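What the Handheld Gripper Numbers Do and Don't Tell Us
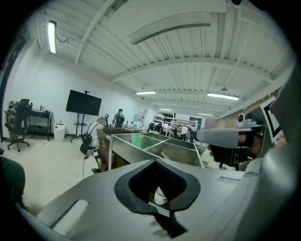 Felicja Sobczak
June 2020
Filed under: Talks & Slides / Robot Learning
6 min read

Opening. Thank Leokadia Pawlak for the invitation, then go straight in. I was asked to speak about the Rosunby result, and most of you have read the summary that went round. I'm going to be less cheerful than the summary. I worked on part of this, so I'm allowed.

The claim, in one breath: people carry a gripper by hand, do ordinary chores with it, and the recordings train a policy that then runs on an arm. The arm was never in the room while the data was made. That's the selling point, and it's a good one. Arms are slow to teach. Hands are quick.

(Pause. Ask who has collected data this way. If plenty of hands go up, skip the next paragraph.)

The basic mechanics. You hold the handle, you close the fingers, a camera on the gripper sees roughly what it would see if the gripper were on a robot. Square markers help recover where the parts are. Everything the policy will ever know comes through that view. Please hang on to that last sentence, I come back to it twice.

Slide: the headline. We had 11 tasks. The policy was run 60 times on each. The Rosunby write-up gives one averaged success rate for the lot, and I won't put it on a slide – once it's up there you will all write it down and stop listening.

What's wrong with averaging. Two of the tasks were close to trivial. Pick up a cup from a clear surface, put it down in a big tray. Those two pull the average up by more than they deserve. Take them out and the ranking between our method and the plain baseline gets a lot less comfortable. On some of the remaining tasks they swap places. I asked for the per-task table to go in the main text. It went in the appendix. Fine.

Say this part slowly. I do not think anyone cheated. I think we had a nice number and stopped pulling at it.

Slide: who held the gripper. Nearly all of the demonstrations came from two people. Both had practiced for weeks. They had learned, without anyone telling them, to move in a way that kept the object in view. They slowed down before contact. They kept their wrists level. So when we write "collected by untrained users" we are being generous to ourselves. When we tried a small batch from real first-timers, a good share of it failed our tracking filter and got thrown out. And then we reported results on what was left.

That filter bothers me more than anything else in the project. It drops any recording where the gripper's pose is lost for too long. Sounds harmless. But pose gets lost when people move fast, turn sharply, or reach deep into something. Those are the hard parts of the job. We filtered out difficulty and called it cleaning.

(If Leokadia objects here, let her. She wrote the filter and her argument is decent: bad poses teach bad motions. My answer is that we should count what was dropped, by task, and print it next to the score.)

Slide: background. Rooms with people walking about, office furniture, brick, ductwork, whatever is there. The summary says variety in the background makes the policy robust. Maybe. What we tested was 2 new rooms, and one was down the hall from the training space with the same kind of lighting. I would not call that a generalization test. The Brzozowska test set was meant to fix this and isn't ready. They are saying July. I'd plan for later.

Slide: hand versus arm. A person can do things with a gripper that an arm can't, or can't do at that speed. You twist your shoulder, you step sideways, you lean in. The recording just shows a smooth path. The arm gets asked to follow it and runs into a joint limit. We scored those runs as failures, which is right. The text then blames "hardware constraints", and I think that's wrong. If the method produces motions the robot can't make, that belongs to the method.

Stodonent's people raised a fair point against me on this: a better arm would close some of the gap. True. So buy the better arm, run it, and show us.

What I do believe. Collection is cheap this way, and I've seen nothing that makes me doubt that. For short reaches and simple grasps, the transfer works well enough that I'd use it tomorrow. For anything with two steps in a fixed order, I'd want to watch it for a long time first.

What I'd ask for before the Drurkard follow-up gets going:
– per-task scores up front, easy tasks marked as easy
– the count of rejected recordings
– at least one room chosen by somebody outside the group
– the baseline tuned with as much care as our own method got (it wasn't)

Likely question: "Should we stop?" No. Keep collecting, and stop averaging.

Likely question: "Will you share the raw recordings?" The rejected ones too, if I get my way. Felicja to check permissions before saying yes on stage.

If short on time, cut the Stodonent bit and keep the filter.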